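Aststead Parents Board > Schools > Middle Grades
Thread: Summer reading log, now with signatures

pagecorner
Started this one because the packet came home and I have read it twice, which is more than I can say for some of the books on it. Sixth grade at Godville Middle now has to log 1000 pages before school starts in August. Every entry gets a parent signature. Not every book. Every entry. I signed my kid's log six times last week and my signature has turned into a little wave.

Has anybody asked whether audiobooks count? The packet says "pages or equivalent" and leaves it there. 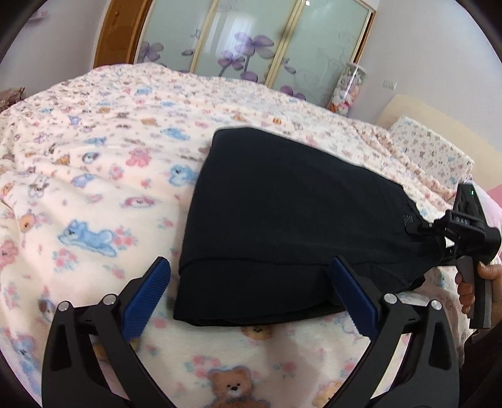 Anyway, the choice list is the other thing. You pick two from the school's list and the rest are up to you, except the rest have to be "at grade level," and there's a website that tells you the level, and the website thinks a 400-page fantasy brick is for second graders because the sentences are short. My daughter does all her reading on the bed, on the plush blanket with the cartoon animals and flowers, so the log has been living there too and picking up fuzz. If they want it back clean they can send a folder.

mudroom_east
Audiobooks counted last year. You had to look up the page count of the print edition and write "AB" next to it. No idea about this year, they changed the form.

tallow
I'm going to be the unpopular one and say 1000 pages is not a lot. That's a handful of normal books over a whole summer. Mine was done by the Fourth and then complained of boredom, so pick your poison.

pagecorner
Congratulations to your reader. Mine has been on chapter two of the same book since school let out. She likes chapter two. She has views on it.

Kerkumden_Kate
The number doesn't bother me, the signing does. What am I swearing to? That I watched? I was making dinner. I heard pages. Could have been a catalog.

tallow
It's a signature on a reading log, it isn't a mortgage.

Kerkumden_Kate
Then they won't miss it.

oldbusroute
I teach (different district, please don't write in). The signature is there so that we know an adult in the house has seen the sheet at some point. That is the entire purpose. We can tell when all of them were done in the car on the first morning because it's the same pen and the signature gets worse as it goes down. We take it anyway.

pagecorner
Well, now I feel seen. Same pen, yes.

hob_and_nail
Does the Hauksdóttir book on the choice list have a paperback? The library has one copy and six holds on it. We're number six. At that rate my son gets it in time for college.

mudroom_east
Try the Kerkumden branch. They're on the same card, and they shelve it in the adult section for some reason, so kids don't find it. Closed Sunday.

hob_and_nail
Thank you! That is the most useful thing anyone has told me on this board, and I've been here since the lice summer.
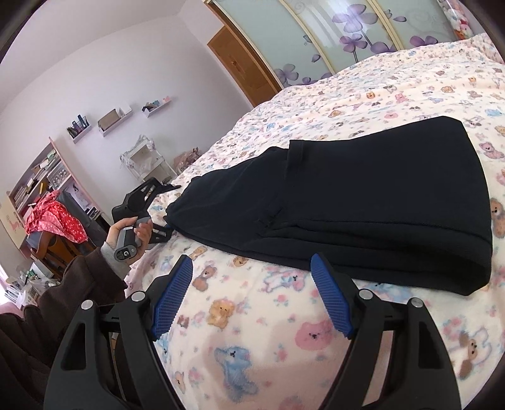

Black on the cream blanket, folds and all.

tallow
Back on the list for a minute. I do think having two required titles is good. When it was wide open, mine read the same joke book over and over and logged it every time as a new work. Technically within the rules.

Kerkumden_Kate
Your kid should run for something.

I'd rather they let them pick and then asked one decent question about it in September. You can tell in a minute if a kid read a book. You can't tell a thing from a column of my initials.

oldbusroute
You can tell in a minute. I have a whole class of them, though, and it's the first week, and somebody's locker won't open.

tallow
So the log stays.

Kerkumden_Kate
So the log stays and I'll sign it under protest – small protest, there isn't much room in the box.

pagecorner
Update for anyone still reading: I called the office. Audiobooks count, graphic novels count, magazines "within reason." I asked what within reason was and got put on hold, so I hung up. Also, initials are fine in place of a full signature. It was on the back of the packet. I had not turned it over.

mudroom_east
There's a back?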